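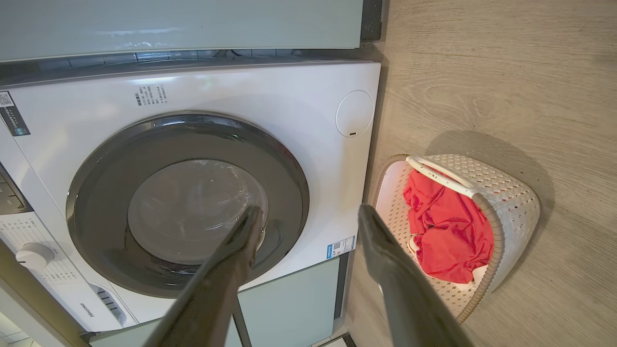 The washer, door shut.

Relay board chatters at boot and switches everything on for a second. Normal?

Posted by soledad_vidal in Home Automation > Boards and Wiring

I have an eight-channel relay board (the Levon one, sold under four other names) hooked to a small single-board computer in the utility room. It runs two vent fans, a strip of LED lights, a buzzer that tells me laundry is done, and a little 12-volt pump for the dehumidifier tray. Everything on it is low voltage. I am brave but not that brave.

Once it's up and running it behaves perfectly. The trouble is the boot. For a second or so after power comes on, all the relays clack shut, the fans kick, the buzzer screams, and the pump coughs. Then my script starts and everything goes quiet. We had a lot of short power cuts in October, several of them at 3 a.m., and my household has expressed its views on the buzzer.

Things I have tried:
Setting all the pins to off on the first line of my script. No change.
Starting the script earlier in the boot. The scream got shorter.
A different power supply. Same scream, nicer supply.

Is the board bad, or is this just how they are? I'd like to fix it without buying the Stosdale board everybody recommends, as it costs more than the computer.

3 replies

Valdebenito47
Just get the Stosdale. I had the same thing and swapped boards and it went away. Life is short.

onora_bench
Your board is probably fine. Most of those cheap ones are "active low," meaning the relay turns on when the input pin is pulled down to ground. Before your script runs, the computer's pins are sitting as inputs, and some of them have a weak pull-down by default. The relay board sees that, decides it's been given an order, and obeys. Your script then shows up and apologizes.

Two ways out, and I would do both.

First, look at the pin chart for your computer and find which pins default to pulled up at power-on. Move the relay inputs to those if you have enough of them. If you don't, many of these computers let you set the pin state in the boot config file, which is read long before any script of yours. Set them to output, driven high.

Second, for the short stretch before even the config is read, add a pull-up resistor from each relay input to the computer's logic voltage. 10k is the usual answer, but if the pull-down is stubborn go lower – I ended up at 4.7k on mine. Tie them to the 3.3 V rail and NOT the 5 V one, unless you were looking for an excuse to buy a new computer.

Also check whether your board has a jumper near the power terminals marked JD-VCC. If it does, you can feed the relay coils separately, with the board's logic side on 3.3 V. Mine took 220 milliamps more than I expected with a few relays closed, and the dip was enough to restart the whole thing, which then closed the relays, which then caused the dip. I watched it do this for over 8 minutes before it occurred to me to unplug it.

pump_and_dump_jr
What onora said, but put the buzzer on a plain transistor instead of a relay. Or take the buzzer out. I look at the washer when I want to know about the washer.

soledad_vidal
Config file plus resistors on the two fan channels and the buzzer so far. Pulled the plug five times and got silence each time, apart from the pump, which still coughs. It has no resistor yet as I ran out. Jumper is there but somebody at the factory soldered it, so I'm leaving that for another evening.

Keeping the buzzer on principle.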